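Forums > Arms and Grippers > Faults and Safety > Gripper reopens over basket

elba_q
Pick and place from a wire basket, Stoken controller. On 9 of 121 runs the fingers reopened on the way up and the item dropped. No fault in the log. Grip force is at 16 N. Has anyone had this?

rlappalainen
Sounds like low force. Raise it and run again.

elba_q
Tried that. Same drops, and the soft items get squashed.

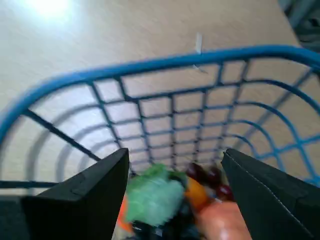 Wrist view over the blue basket, both fingers in shot.

gisela.l
I don't think it's force. Look at the rim. If a finger touches the wire on the way up, Stoken can read it as a collision and release. Check the contact setting — ours came set to release, and it doesn't log that as a fault.

rlappalainen
A rim touch would show in the motor current. I'd still look at force first.

gisela.l
Only if you record current fast enough. The default misses it.

jmedina
Safety point: don't just turn contact release off. We did that at Olivares and the arm dragged a basket off the table onto a coworker's foot. Set it to stop and hold, and keep hands out until it's reset.

elba_q
Contact setting was on release. Changed to stop and hold, and it stopped at the rim on the fourth run. Will raise the lift path next.

rlappalainen
Fair enough. I'd still log the current.

Contact the moderators | © Virbridge Forums | Back to top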